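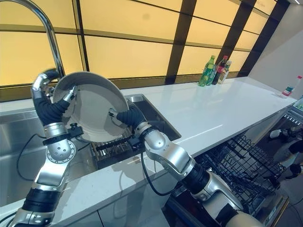

Both hands on the big silver plate, over the sink.

12/11/2019 — kitchen bench, Flilwood

Budget for the next period has to go in, so these are working notes on what we need for the dish task.

Gloves first. Going through them faster than planned. Fitzgerald quoted 1,113 for a box of spares, delivery included. I'd take it.

Wrist cables still hang in loops on both sides. Want shorter ones plus clips. Cheap, goes under consumables.

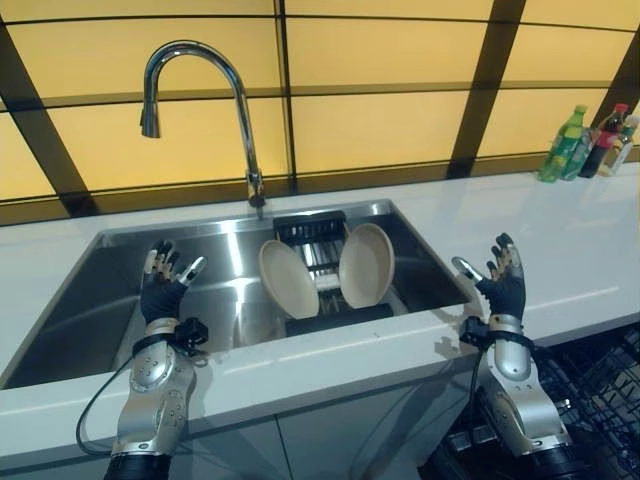 Larger items

Second hand set from Sillisex: 3,000, lead time until July. If we order one we should order the service kit too, which puts us over the line for this budget. Could split it across two periods — need to ask.

Spare dish racks and more plates in mixed sizes. The beige ones and the silver one are not enough variety for the test list. No quote yet.

Ciledstead offered a used bench dishwasher for 2,000. We already have one under the counter, so low priority unless the second station gets approved.
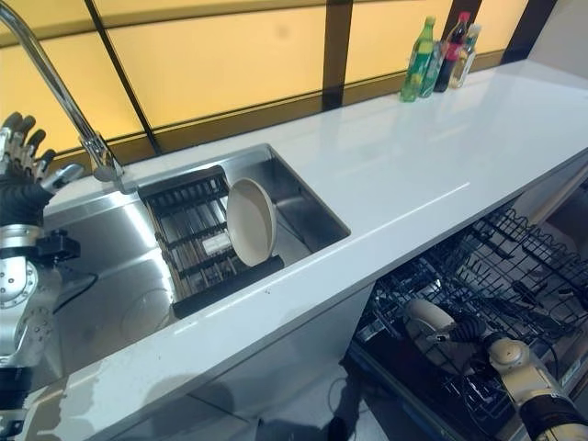 Left hand at the sink, right gripper in the dishwasher rack.

To do: get the Sillisex quote in writing, check what the Fitzgerald price covers on sizes, measure cable runs at both wrists before ordering.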